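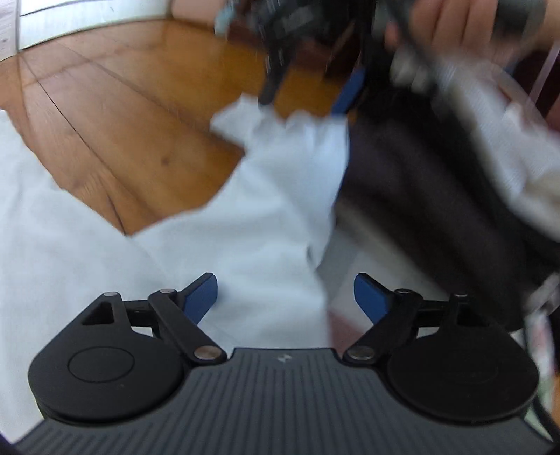
# Cleltov, by hand

Prota wants to teach a robot to deal with laundry. The robot is not yet in the room. For now there is a floor, some cloth, and a person holding the gripper, doing by hand what the robot will later be asked to do by itself.

We call each run a demo, which makes it sound as if there were an audience. You squeeze, the fingers close, you move the cloth, you let go. The recording keeps the path your hand took, along with every hesitation in it. The project is named Cleltov, after a street one of us used to live on, and it runs until August or until our knees give out.

I had meant to put up a whole wall of pictures. The gallery stands at one.

**White cloth, floor, fingers open.** The gripper is open, with nothing in it. Blue finger pads, silver pins, and a small lightning bolt on the body, which has not made anybody faster. The dark fabric at the right is mostly blur, and so is the hand at the top.

## Notes from the floor

Despina Hodžić set the target at 1,000 demos. We have 188 that she likes. She watches all of them, at normal speed, with the sound off, and marks the rejects with a single letter that she declines to explain.

Most rejects come down to speed. People fold the way they fold at home, in one careless sweep, and the gripper's view turns to soup. The advice is to move as if the cloth were asleep — a phrase from the Bloxham handbook, and the only part of it anyone has read twice.

Crumpled cloth is the hard part. A flat towel has corners and you can go and get them. A heap has corners too, in theory, and after 3 failed pinches you begin to take it personally.

We tried remote control first, with the Kulter arm and a pair of joysticks. It took me most of a morning to pick up a sock and I dropped it on the way over. Holding the gripper yourself is quicker and harder on the back, and you can feel the cloth drag, so the pinches come out better. The joysticks are in a drawer, if anyone wants them.

Next up: sleeves.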